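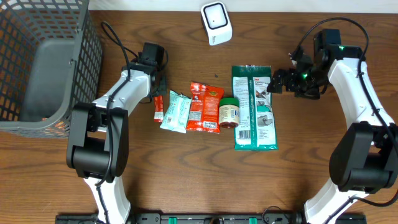

Packages in a row, gray basket in the corner of the table.

Subject: Re: [meltarbridge-pantry] Shrinking packages, and what we pay for them

On 20th December, a list member wrote:

> I don't want to start a fight right before the holidays, but has anyone
> else noticed that Bautista crackers now come in the "new easy-grip box"?
> My hands are the same size they always were. The box isn't. I put an old
> one next to a new one and the new one is narrower, same height, so from
> the front of the shelf you'd never know.
>
> Do we want to keep ordering them by the case? And if we drop them, is
> the Wundow kind any good, or does it taste like the carton? Last time we
> switched brands there were complaints well into spring.
>
> Also, who has the key to the hall closet?

Well, you've started it now.

I'm for keeping the Bautista order through the winter, with my teeth slightly gritted. A case still works out cheaper for us than buying single boxes at Fondo, and Fondo has the same skinny box, only with a sticker on it that says "festive value." I stood in the aisle trying to work out what was festive about it. I think it was the sticker.

What bothers me more is the shelf labels. Fondo prices some crackers by the ounce and others by the "serving," and a serving is whatever the maker feels it is that year. One brand says 4 crackers. Another says 7, but they're the tiny kind you eat by the fistful while you wait for the soup. You can't compare those two without a pencil, and people look at you funny when you bring a pencil. I bring one anyway.

If you want to do your own checking, go by the net weight. It's printed at the bottom of the front panel in the smallest type they can get away with. Divide the price by that and ignore everything else on the box, especially the word "family." I did this with coffee back in November and found the "bonus size" cost more per ounce than the plain one next to it. I bought the plain one. I've since learned that my household likes the bonus one, which has a nicer lid.

As for Wundow: yes, it tastes a little like the carton. With cheese you won't notice. Without cheese you're going to be thinking about cardboard for most of the afternoon. Their oatmeal is fine, and their rice is better than fine, so I'd be happy to move the rice over to them and leave the crackers alone. The minimum is 20 bags, which sounds like a lot until you remember how this list behaves when it thinks there might be snow.

A word on the complaints. I went back through the archive, and more than half of the messages about the last switch came from 2 households, one of which was mine. I stand by what I said about the raisins.

Could people reply to the list with a plain yes or no on the rice before the next order goes in? "Maybe" is hard to put on an order form. If you want to split a bag with a neighbor, please talk to the neighbor first. We had a bag split four ways last year and three of the parties found out by email.

I'd also like us to write the weight next to the price on the order sheet from now on. It's one extra column, and then when a box goes on a diet we'll all see it happen.

I don't have the key to the hall closet. I had it in the fall and gave it back, and I have a clear memory of being smug about it. Try the hook behind the door, under the aprons.

--
You are receiving this because you are subscribed to meltarbridge-pantry.
To switch to the daily digest, change your delivery settings on the list page.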